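Spent most of yesterday on the time sync in Frota, our recording and replay tool, and I think I finally have it sorted.

The problem was that the gripper width and the camera poses were drifting apart over a session. Replay looked fine for the first few episodes and then the jaws would start closing before they reached the basket rim. Hưng Hồ thought it was the pose filter. I thought so too and lost a morning to it.

The cause was dull. Frota stamped each width reading when it came off the queue, and the queue backed up whenever the disk writer stalled. Worst case I found was 447 ms late. Now the stamp is taken in the driver, before anything gets queued.
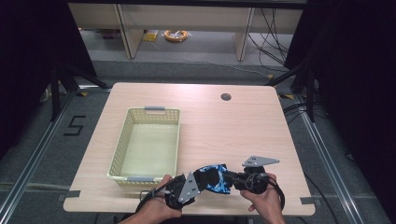
I reran all 30 episodes from the December set with the stamps corrected by hand – a short script, nothing clever – and 10 of them still have gaps I can't repair. Those are out of the training list for now. Liên Lò wants to keep them for the perception side, where width doesn't matter, so they stay on disk.

Next is the planner. It still treats the basket as a solid box and refuses any grasp with a finger inside the wall. Duyên has a branch for that but I haven't read it yet.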